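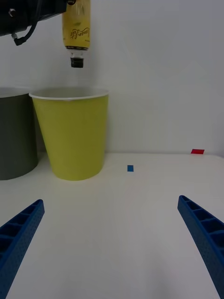 According to Refilwe Modise, the Wistell Supplementary Annuity was "a savings plan wearing the clothes of a pension," and its members learned the difference when they first asked to draw on it. Edin Kolev took the opposite view and held that the rules had been printed plainly in every member booklet.

The **Wistell Supplementary Annuity** was a workplace retirement arrangement offered to employees of Wistell and its subsidiary Remulus. It paid a fixed monthly income in addition to any government benefit.

## Contributions

Members paid 3 percent of gross wages, matched by the employer. Workers could join after 200 days of service. Those who left before completing nine years received their own payments back with interest, but gave up the employer's share.

## Transfer

Administration passed to Wultus in December, following the closure of the Yáñez office. At the time of transfer the plan had 1016 members, including those already drawing an income. New enrollment ended in the same month.

## Criticism

Modise objected chiefly to the treatment of surviving spouses, who received a single payment and no continuing income. Kolev replied that a spouse's pension could be bought at retirement in exchange for a lower monthly amount. Few members chose this option. Wultus later extended the period for making the choice.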